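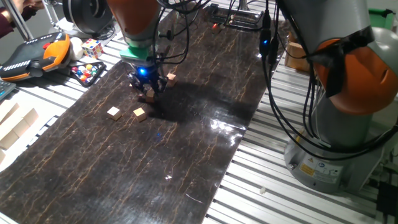
How a Robot Gets Ready for Its Day

When you wake up in the morning, somebody probably makes sure you have had breakfast, brushed your teeth and found both of your shoes. A robot arm doesn't need breakfast or shoes, but it does need somebody to get it ready, and that somebody is a person with a clean cloth, a flashlight and plenty of patience.

My name is Shoshana Brannigan, and I look after a robot table at a workshop called Brarkinano. When children come to visit us they nearly always want to know how strong the robots are and whether they can dance. Those are very good questions! But the ones I like best come a little later, when somebody asks, "What do you do if it gets stuck?" or "Who taught it where the table is?" So I thought I would tell you about the looking-after part, from the floor up.

A table that stays put

A robot arm is very good at going back to the same place again and again. If you tell it to go to a spot, it goes to that spot, and it doesn't look around first to see whether the spot has moved. Imagine that you learned to walk from your bed to the bathroom in the dark, and then your big brother turned your bed sideways. Ouch!

That is why the table matters so much. Ours is made from silver aluminum bars with long slots running down them, and the slots are handy because you can fasten things into them almost anywhere you like. The base of the big arm is mounted right on those rails. Every morning I put a wrench on each bolt and give it a gentle try. I am only checking that it is still snug, and if it is, I leave it alone and move on to the next.

Then comes the mat. We use a dark one with thin coppery lines wandering through it like the veins in a piece of marble, and I think it is the prettiest thing in the room. It is shiny too, so I wipe it with a soft dry cloth and bend down low to look along it for crumbs of wood. A crumb doesn't sound like much of a problem, but a cube sitting on a crumb is a crooked cube, and a crooked cube is hard to pick up properly.

Shoulder, elbow, wrist

Hold out your own arm and bend it in all the places it will bend. You have a shoulder, an elbow and a wrist, and a robot arm has joints as well. Each joint has a motor that turns it. On our arms you can find joints by looking for the rounded orange housings, which are like hard shells that keep dust and fingers away from the moving parts.

I listen to the joints as much as I look at them. A healthy joint makes a smooth humming sound. A grinding or clicking sound means I stop everything and write it in the notebook. Our notebook has 200 pages, and Mortimer Haverford, who had my job before me, filled most of them with the tiniest handwriting you ever saw. He also drew little faces beside the entries — a smile for a good day and a wobbly mouth for a bad one.

The robot's spaghetti

Black cables are everywhere on a robot table. Some carry electricity for the motors, and some carry messages, a bit like the nerves in your body that tell your hand to let go of a hot potato. They loop over the arms and hang down in bunches, and visitors often ask me why we don't pull them nice and tight so that everything looks tidy.

Well, try this. Tape one end of a piece of string to your shoulder and the other end to your wrist while your elbow is bent. Now straighten your arm. The string pulls, or the tape pops off! Cables need some slack so the arm can stretch and twist. They mustn't have too much, though, or they could catch on something. I move the arm very slowly through its biggest stretches and watch the cables the whole way. If one rubs, I move its strap a little and try again, and sometimes again after that.

Two fingers are enough

The hand of a robot like this is called a gripper, and ours has just two fingers. They open, they come down on either side of something, and they close. You can do the same with your thumb and pointer finger. Go and find a building block and try it, and notice how you squeeze it without thinking about how hard to squeeze. The robot has to be told.

For practice we use small wooden cubes. They are light, they have flat sides for the fingers to press on, and it doesn't matter if one gets dropped. After the cubes there are trickier things to try. A ball wants to roll away, a Rubik's cube has parts that can turn when you squeeze it, and marbles are small and slippery and need a tray to live in.

When I clean the gripper I wipe the inside of each finger and shine my flashlight on it to look for worn places. Then I open and close it 9 times with nothing in between. Why 9? That was Mortimer's number, and I never thought to ask him.

Showing it the way

On the table we keep an orange and black controller with rows of small buttons. It is called a teach pendant, which is a funny name, as nobody wears it around their neck. With it I can nudge the arm along a tiny bit at a time. When the gripper is just where I want it, I save that spot, and the arm can come back to it later. I check a few saved spots each morning at slow speed, with my hand close to the stop button. Last February our counter reached 3,925 cubes lifted, and Jalen Pruitt, my helper, brought in a cake cut into squares.

Jalen and I have one rule that comes before all the others. Before either of us reaches in to fix or adjust anything, the arm has to be stopped, and we both say "stopped" out loud. Robots are strong, and they can't tell a wooden cube from a thumb. If you ever visit a workshop, wait for a grown-up who works there to tell you where to stand.

Something to try at home

Put a small block on a table and mark its place with a piece of tape. Close your eyes and ask a friend to guide your hand using only the words left, right, forward, back, up, down, open and close. When you have managed it, let your friend slide the block over by the width of one finger, and repeat exactly the same moves. Then swap places, and see whether your friend gives the block a better squeeze than you did.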